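Sokine Archive Recovery: Progress report to the Innes Fund

Period ending September 30, 2020
Prepared by Karine Pelletier

1. Cataloguing

The parish letters are now fully listed. The catalogue holds 421 entries, each with date, sender, place of writing and condition grade. Entries graded D or below have been set aside for conservation and will not be scanned in this phase. The spelling of farm names remains inconsistent between the two clerks' hands – we have kept the original form and added a standard form in a separate field.

Akihiko Morikawa has checked the dates against the burial register. Corrections were made to 14 entries, mostly where a year had been copied from the wrapper and not from the letter itself.

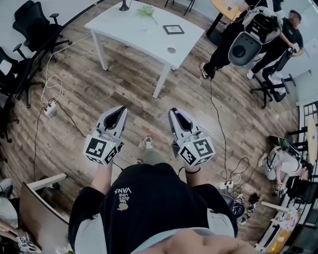

2. Storage

The second delivery of acid-free folders arrived from Sterkus short. The balance is due in October. Until then the estate maps stay in their old tubes in the north store. Humidity readings there were within the agreed range throughout the period.

3. Spending

Folders and boxes were charged to the materials line, leaving £700 unspent. We ask permission to move this sum to conservation, where the quotation for the water-stained bundles came in above the estimate.

4. Next period

Repair of the grade D letters
Transfer of maps to flat storage
Draft of the reader's guide, sections 1 and 2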